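Bukola Akpan
@bukolabuilds · April 16, 2024

PC build thread! Parts are laid out, the tower's on its side, let's gooo

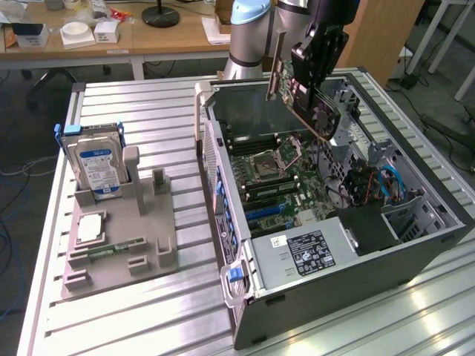
PC Building · Thread

1/ Can we talk about the gray tray on the left?? Every part gets its own little spot. CPU in a square pocket, RAM in a slot, hard drive standing up at the back like it's posing. I used to keep all this in a cereal bowl.

2/ The case has carrying handles and little blue latches down the front for the drive bays. I'm a sucker for a latch.

3/ Graphics card is the fun part so of course I want it in first (Bukola Akande is already typing "RAM FIRST" at me, hi Bukola)

4/ Calling this one Ovine. The last one was Jerar and it lasted me all the way to June. Budget left for cables and a fan is $60, wish me luck!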